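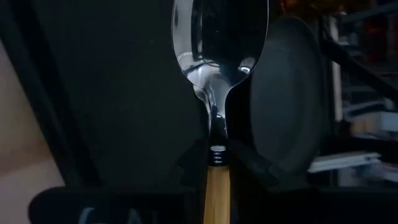 Marisol Chávez has been running the Skoltitance kit for two months, and I wanted to know if she'd buy it again. "Oh, in a heartbeat," she told me, laughing. She paid 2,490 for the two-finger gripper with the wrist camera (mount included!), and she's a big fan of how it handles spoons and pans. "Shiny stuff used to drive me nuts," she said. Her one gripe? The manual.

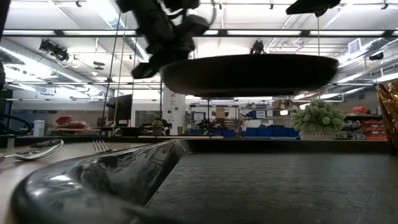 Vratislav Jireš thinks the price is fair but wishes spare fingertips came in the box, and he'd like longer cables too. Marisol's already on her second set of tips, so I guess she'd agree!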